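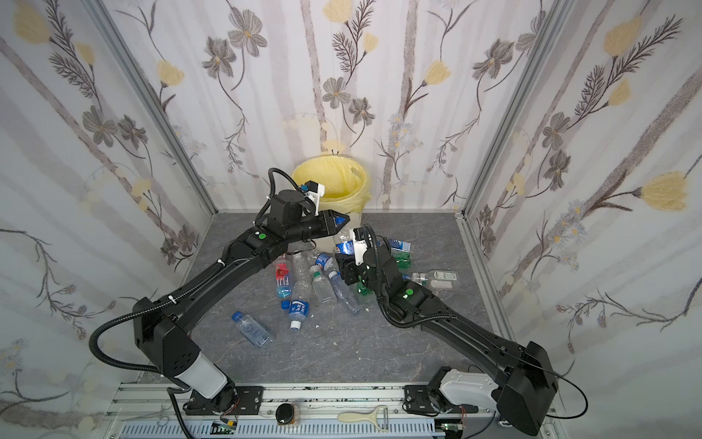
Sollanley Rugby League Club has confirmed that Pieter Mertens will captain the first team for the coming season. Mertens, a loose forward, has made 126 appearances for the club and scored 14 tries last year.

He takes over from Dierckx, who stepped down in October after nine seasons in the role and will remain available for selection.

The opening fixture is at home against Kendunberg, with kickoff at 7:30 p.m. The club has set aside 230 seats in the east stand for visiting supporters - these must be booked through Kendunberg's own ticket office. The squad to face Inau in the second round will be named after that match.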